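What is call and response?

Have you ever been in a room where one person sings a line and everybody else sings something back? That is called call and response. You will hear it in gospel songs, in playground games and at football matches. This page is mostly about how it works in church music.

The call is the first part. One singer, called the leader or the soloist, sings it alone. The response is the second part, and the whole choir sings it. Sometimes the people sitting in the seats join in as well.
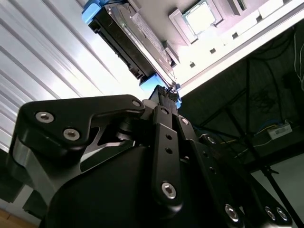

Screws, brackets and an open computer case.

Is the response always the same?

No. There are a few ways to do it.

The simplest is the echo. The leader sings "I will be glad" and the choir sings "I will be glad" back, with the same words and the same tune. Echo songs are good for people who can't read yet, and for people who have left their glasses at home.

In other songs the choir has its own line and keeps to it. The leader changes the words each time, but the choir always answers with the same thing, such as "Yes, Lord" or "Thank you". You only need to learn your one line and when to sing it.

There is also overlapping. The choir starts before the leader has finished, so for a moment you hear both. This is harder and needs practice.
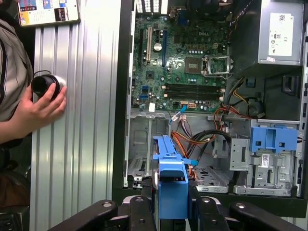 Tuva Haugland
Children's music writer, Skoltgate
October 2021

How old is it?

Very old. The Bible has a book of songs called the Psalms. In Psalm 118, one voice says "Let Israel say" and the answer is "His love endures for ever". The same answer comes back near the start several times, and once more at the very end. Many people think it was sung by a leader and a crowd taking turns.

Call and response is also an important part of music from West and Central Africa. African people who were taken to America and enslaved there kept this way of singing. They used it while they worked and when they met to pray. Their songs are called spirituals, and gospel music grew partly out of them.

It was useful, too. Books cost money, and many enslaved people were not allowed to learn to read. With call and response you can learn a new song just by listening.

How does the choir know when to come in?

They listen to the beat. In a lot of gospel songs you can count to 8 during the call, and then the choir starts on the next 1. Clapping helps. The leader may also point, nod or lift a hand.

Sometimes the leader repeats one part again and again. A short part like this is often called a vamp. The choir must keep watching, as only the leader knows when it will stop.

Try it yourself

You need at least 2 people. Choose a leader.

Clap a slow, steady beat together.
The leader sings or says a short line, such as "Who made the morning?"
Everyone else answers "God made the morning!"
The leader changes one word each time: the river, the mountain, the sparrow.
Keep clapping in the gaps.

Swap leaders when you run out of ideas.

Words to know

Soloist: a person who sings alone.
Refrain: words that come back again and again in a song.
Psalm: a sacred song or poem from the Bible.
Vamp: a short part of a song that is repeated until the leader moves on.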